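I got to Dretside a little before nine in the morning, which Aurélien Riviere considers late. He'd already been through the first rows of hives and had honey on his sleeve, his phone and somehow his ear. "Sit anywhere that isn't buzzing," he told me, and put the kettle on.

I'd come to ask about winter. Everybody wants to talk to beekeepers in June, when it's all flowers and golden jars, but I wanted to know what a person does with bees in January!

"You worry," he said. "You lift the back of the hive a little to feel the weight, and then you go home and worry some more."

He keeps 265 colonies now, up from the 3 he bought off a neighbor when he moved here. His first winter went badly (he lost two of them, and he still sounds sore about it). "I opened them too often. I was like a kid checking the oven. Every time you look, you let the heat out."

These days he feeds sugar blocks early, tips the hives forward so the damp runs out, and leaves the lids alone until the willows bloom. Mice are the big headache. I asked about mites too and got a twenty-minute answer, most of which I couldn't spell.

His business partner, Maxence Pons, wandered in halfway through and disagreed with nearly all of it. Pons wraps his hives. Riviere thinks wrapping is fussy. "His bees are cold," said Pons. "His bees are spoiled," said Riviere, and they both reached for the same biscuit.
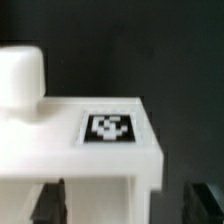
Selling the stuff

Last season they filled 627 jars from the Kurnano meadow alone, a dark honey with a bit of a bite to it, and it was gone before the leaves were down. I asked if they'd like to get bigger.

"Maxence wants 1,000 hives," said Riviere. "I want a nap."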